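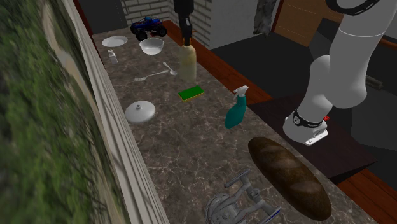

Does a robot need a safety rule before it has touched anything real?

It needs one as soon as somebody intends to rely on what it learns. A rule written during simulation costs an afternoon. The same rule written after the arm has been bolted down usually costs the bolts as well, and sometimes a worktop.

Chapter 2
Rules Before Hardware

Most engineers meet standards late and in a bad temper. The arm is installed, the demonstration is booked, and a person with a clipboard wants to know what happens when the gripper closes on something it should have left alone. The honest reply, "we were hoping it wouldn't", doesn't fit in the box provided.

This chapter is about getting to that conversation early. We shall work mainly with one practice cell, the rendered kitchen known as Trallix, which was built at Cliltholm for teaching and has been used, misused and patched by students ever since. It has a marble counter, an arm, and a population of objects that no sensible household would keep together. A loaf of bread shares the marble with a model spaceship. The toy truck has better parking than most of our readers.

The clutter matters for the rules. A tidy test cell with one cube in the middle will pass almost any rule you care to write, including bad ones. "The gripper shall not contact any object other than the target" is easy to obey when there are no other objects. Put a sponge and a spray bottle within a hand's breadth of the target and the sentence begins to earn its keep, or to fall apart. What counts as contact? May the arm brush the sponge? May it push the sponge into the bottle, and if so, who touched the bottle?

By the end of the chapter you should be able to write a cell rule that another person can apply without ringing you up, tell a rule from a wish, and keep a trial record that would survive being read by someone who dislikes you.

2.1 What a rule has to say

A usable rule has a subject, a limit and a consequence. Students generally remember the first, guess the second and leave out the third.

Consider the following, handed in by a group whose names we have lost on purpose:

The robot should be careful near fragile items.

Nothing in it can be checked. We aren't told which items are fragile, how near is near, or what carefulness looks like from the outside. (A stationary robot is very careful indeed.) Now compare the version that went into the Trallix rule book:

Items on the fragile list shall not be approached by any part of the arm while the gripper is carrying a load. If this happens, the trial stops, is marked as a breach, and is kept.

It isn't beautiful. It does name a list, so somebody must now write the list, and that is where the real argument takes place. Is a plate fragile in a simulation where nothing breaks? Our view is that it is, since the rule is meant to outlive the simulation. Haf Wogan, who taught the first version of this course, put the plate on the list and took it off again every year until a colleague hid the pen.

The last two words, "is kept", were added later. A breach that gets deleted teaches the next group nothing, and there is a strong natural tendency for embarrassing trials to go missing during a tidy-up.

2.2 Rules seen from the gripper

A rule that reads well from across the room can be nonsense from the camera the robot is using. Before you approve any limit, look at the work from close in, with a load held and the fingers in the way.

At this range the fingers take up a good part of the view, and so does whatever they are holding. Objects overlap. A spoon may show only its handle, and a bowl may show one side. A rule that begins "when all items are visible" will never come into force here, so the robot may do as it likes, and it will.

The Dewulf method, which we use in the exercises, asks for each limit to be read out twice: once against a wide view of the cell and once against a close one. If the two readings give different verdicts, the rule goes back to its author. It's a dull procedure. It catches more bad drafting than anything else we have tried, including sarcasm.

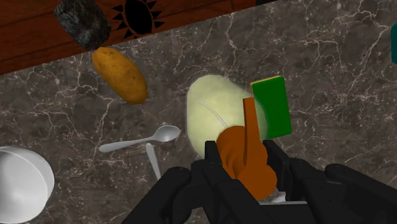 2.3 Naming things before you forbid them

Half the disputes in any trial review are about nouns. One group writes "bottle" and means the tall pale one. Another writes "bottle" and means the one with the trigger. Both are right, and both marked their trials accordingly, so the results can't be compared.

Trallix therefore has a naming sheet, and the rule is that a name not on the sheet may not appear in a rule. Names should say what a stranger would see. "Potato" is acceptable. "The usual one" is not. Where you aren't sure what a thing is, give it a plain name by colour and shape and leave it at that; the sheet is no place for a theory.

The same goes for surfaces. A counter of marble with wood beside it is two surfaces, and an object may rest across the join. Decide now which surface it belongs to. If you don't, the decision will be made during the review by whoever is most tired.

2.4 How many trials make a case

The Vumby task set asks for 2000 simulated trials before a rule is put forward for the physical cell. There is nothing sacred in the number. It was chosen to be tedious enough that groups would automate their record keeping, and it has worked. One year a group stopped at 353, declared the pattern obvious, and wrote a very confident report. The pattern was that their stop signal had been disconnected.

Look over the whole cell before each batch — arm, gripper, counter and everything on it — and store a wide view with the record.
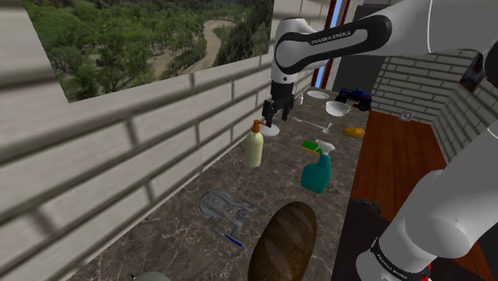 Figure 2.3 Wide view of the Trallix cell, with the gripper above the counter.

A wide view won't settle every question. Some small objects will be hard to identify from that distance, and the record should say so in those words. "Small white object behind the fingers, identity uncertain" is a perfectly respectable entry. Guessing "cup" and being wrong is how the naming sheet got its second page.

Before going on to 2.5, draft one rule for a spoon lying near a bowl, give it to a neighbour, and ask them to break it without disobeying it. Allow ten minutes. Most neighbours need less.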